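Ornonmont Homestays: Frequently Asked Questions

How do I find a host in the valley?
Write to us with your dates and the number of people. Esperanza Goicoechea answers the messages every Thursday and proposes one or two families. Please do not contact the families directly before we confirm.

Do I have to pay?
The night itself is free. We ask each guest for 20 dollars one time, which goes to the website and the telephone. Many guests also bring something small from home, for example tea or a postcard of their neighbourhood.

What will my room be like?
It depends on the house. Some guests have their own room, others sleep on a mattress in the living room. Ask your host where you can leave your bags and which cupboard you may use. 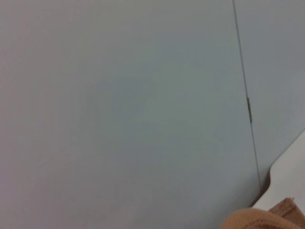 How do I arrive without a car?
Take the bus to Rizvi and change there for the mountain line. The last one leaves at 5:40 in the evening. If you miss it, call Tanveer Pirzada, who has the guest house beside the station. The village is at 1092 metres, so bring a warm jacket even in summer.

Can I walk to the old monastery?
Yes. The path begins behind the bakery and climbs 315 metres. Good shoes are necessary. In November it is often closed for snow.

Can I bring my dog?
Only if the family agreed to it in writing. Several families keep chickens.

How long can I stay?
Three nights with the same family is the maximum. For a longer visit we can look for a second house, but we cannot promise it in the summer holidays.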